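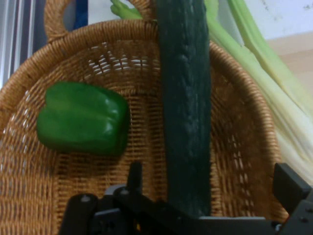 April 30, 2020

I promised in February that I would write more often about the gripper, and then I did not write at all. So now I try to put everything in one post, before I forget what I changed.

The fingers are version 3. The first ones were too short, and the second ones were fine with boxes but bad with anything round. Ourania Margaritis, who shares the workshop at Vavelano with me, told me from the beginning that I should stop testing with boxes. She was right and I have told her so. Vegetables are much more difficult. A pepper is wide and smooth and wants to roll, and a cucumber is long, so if you take it far from the middle it turns in the fingers and you put it down in a different direction than you planned.

For the wrist camera I had a different problem. When the gripper goes low over the basket, the cucumber can cover the middle of the picture from bottom to top, and then my program has very little else to look at. Also the holes in the wicker confuse it. It finds edges everywhere - in the handle, in the rim, in the light which comes through the gaps. I spent 2 evenings changing the threshold and in the end I set the program to ignore every edge shorter than 70 pixels. It is not elegant but I keep it for now.

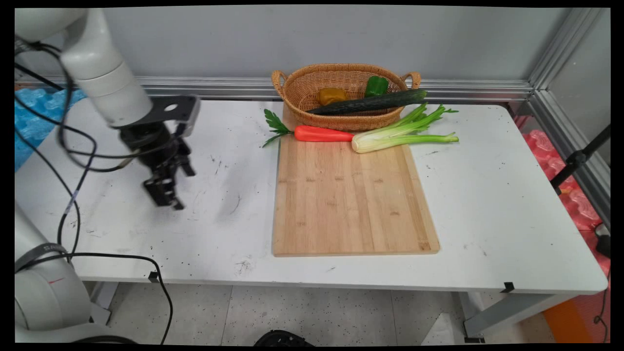
The table with the basket, the cutting board and the toy vegetables.

The task I work on is simple to say: take one vegetable from the basket and lay it on the board, or take it from the board and put it back. Going back is harder for me. The handles stand in the way, so the arm has to come down from high enough and not from the side. I wrote a small rule for this in Bomum, the name I gave to my control program (it was the name of my neighbour's cat, please do not search for a meaning).

The cables are the next thing to repair. They hang in long curves over the left side of the table, and I would like to lead them along the arm with proper clips. I ordered a set from Psarras and I wait for it.

I also made a list of settings which I want to keep:

Approach height above the rim: 300 mm
Speed when going down: slow, the same as for the boxes
Closing force: the lowest which still holds the pepper

If somebody has built fingers with a soft surface, please write me which material you used and how you glued it. I have a sheet of rubber left from the Nivitska project, but it is old and I do not trust it very much.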